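Looking after the arm at Plunmont: a chat with Chepkoech Kioko

16/01/2020

I'd been promised half an hour with Chepkoech Kioko and ended up staying until they locked the building. She looks after the refurbishing cell at Plunmont, where one robot arm works its way through returned laptops, and she's the sort of person who can't answer a question without getting up to show you something. My notes from the first ten minutes are mostly the word "cable" with circles round it.

"Start with the cable," she told me. "Everyone wants to talk about the software, and then the wrist camera drops out and it's the cable. It's nearly always the cable!"

The one she means runs down the arm from the elbow to the little camera by the gripper. Every time the wrist turns over, the cable turns with it, and the original clips held it so tightly that it bent in the same spot each time. She swapped them for fabric loops in December, with a fat lazy bend of slack left at the last joint, and she hasn't had a dropout from it yet. She did touch the table leg when she said so.

I asked what a normal morning looks like. Tea first, apparently. Then she runs the arm through its slow warm-up with nothing in the gripper and stands there listening.

"Ruan laughs at me for that. But you get to know the noise. There was a week when joint four had a sort of dry tick in it, and you couldn't see anything on the screen, all the numbers were fine. I took the cover off and one of the screws had backed out and was just kissing the housing." She did the tick for me, with her tongue, and it was quite convincing.

Ruan is Ruan Kruger, who wrote most of the picking routine and sits at the desk behind her. He put his head up at this point to say that he had never laughed, and that he had once smirked. They have clearly had this conversation before.

After the warm-up comes the finger pads. The gripper has two of them, soft grey rubber, and they pick up everything: dust, fluff, the gum off old labels. Chepkoech wipes them with a barely damp cloth and then gives them a proper look under the lamp. When the surface goes shiny they come off.

"Shiny means slippy. I used to count cycles, and the book from the supplier said 700, so at 700 I'd change them. Then we had a batch where every lid had been polished by somebody with furniture spray, I think, and the pads were useless by lunch. So now I look. I still write the number down, I just don't believe it."

I had a go at the pads myself, and they are fiddlier than they sound (there's a tiny lip that has to go under the plate before you press, and I got it wrong both times). She was very nice about it.

Lids are what she could talk about all day. They're smooth, they're often the same colour as whatever's next to them, and people cover them in stickers.

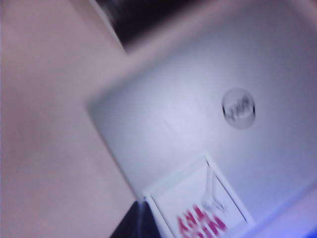 From the wrist camera: a closed Dell lid, blur and all, with a sticker near the logo.

"Look at the edge, though," she said, with her finger on the screen. "Even with all that smear, there's a light rim down the side of the lid against the pink. I can work with that."

Blur is a big part of her week. The arm used to take its pictures while it was still travelling, to save time, and she and Ruan went back and forth over how long it should stand still first. They settled on 70 milliseconds. Chepkoech had wanted more. "He wanted nothing at all, so I count it as a win," she said, and the head behind her came up again.

Lighting is the other half of it. She keeps a strip of card by the cell with a grey patch on it, and she checks the camera against that after lunch, when the sun comes round. There's a blind now. Before the blind there was a coat.

The thing I really wanted to know was what happens when it goes properly wrong, and she got a bit quieter for that one. Last winter the arm came down too low and bent the camera bracket. Nothing else was hurt, but the camera was looking a hair to the left from then on, and every pick was off by the same amount.

"I spent two days on the software, me, the cable woman. Valentyna walked past and said, is that meant to be crooked?" Valentyna Vasylenko runs the packing side and has, I'm told, been insufferable since.

The new bracket came from a small workshop called Hnatiuk, and it's thicker at the neck. Fitting it took no time. The calibration afterwards took most of an evening: 32 positions, with the arm stopping over a printed board at each one, and the whole lot to do again if anybody leans on the table. Somebody leaned on the table. She wouldn't say who, and I noticed Ruan had gone very busy with his keyboard.

She has a spare bracket in the drawer now, and a spare cable taped inside the cabinet door with the date on it. I asked what she'd buy next if Plunmont handed her the money.

"A heavier table," she said, and went off to find the keys.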